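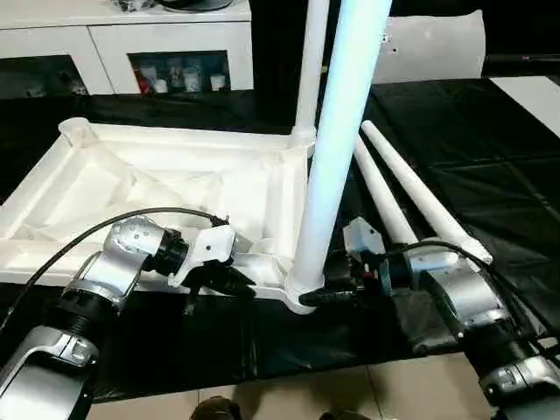 Two poles up, two on the table.

Features > Makers > Small Furniture

Delyth Lougher has put together over 270 flat-pack shelves, and she would like most of those evenings back. She now writes the instruction sheets for Kustard, a little white rack with four poles and a ribbed tray.

"People read step one and then they go by feeling," she says. "I respect that. I also answer their emails."

Her sheet has 5 steps. The first draft had more, including a paragraph on choosing your work surface, which her editor, Emrys Humphreys, struck out with one line and the word "table."

She lays the tray flat, stands a pole in one corner, then does the next. The spare poles wait off to one side on black plastic, where white parts are easy to find. "On a cream carpet you'd be there until December."

Does she own one? She does. It holds towels and a fern she describes as "mostly alive."

And the most common complaint? "That it leans. I ask if all four poles are in. There's a pause, and then they say they'll call me back."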